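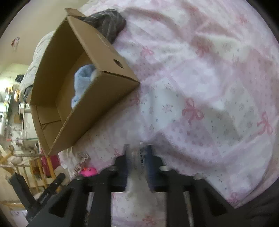 Unit 4. Collecting demonstrations with a hand-held gripper

A demonstration is a recorded sequence of camera frames, gripper poses and finger widths, from the first movement of the hand to the release of the last object. The policy is trained on these sequences alone, so anything the recording does not hold is lost to it. In the hand-held method the camera rides on the tool and the fingers stay in view, which ties finger width to image content without a second sensor. Wide lenses bend straight edges near the rim and leave black corners; correct for this once, in the camera model, and do not crop by hand. Note how much of the view a soft surface can fill. A bedspread printed with pink bows offers many strong visual features, but when the cloth is rumpled they shift relative to one another, and pose tracking that assumes a rigid world will drift. The walls and shelving at the edge of the view are the better anchors. Small rigid items such as a rubber duck are easy to segment against the bedding; a fuzzy cloth pushed up against the end wall of a cardboard box has no fixed outline and must be labelled by region.

4.1 Episode rules

Start with the fingers fully open and hold still for one second. Approach, close, lift, place, open, withdraw. One object per episode unless the task sheet says otherwise. Do not regrasp in mid-air. If the object slips, finish the motion and mark the episode F; failed episodes are kept in a separate split and are not deleted.

4.2 Variation

Change the container angle, the object order and the folds of the cloth between episodes. Do not change all three at once. The Tunside set has 1,013 episodes over 17 rooms. The Istedik set has 363 episodes in one room, and policies trained on it did poorly as soon as the bedding was changed. Room count mattered more than episode count in both of our comparisons.

4.3 Checks before upload

Tracking lost for more than 120 frames: reject.
Finger width missing at any closure: reject.
Hand or sleeve covering the fingers: keep, mark H.
Clock offset between camera and width log: correct, then recheck the first closure.

Exercise sheet 4 uses the Indow subset. Send questions on the pose files to Gleice Mendonça before the August lab.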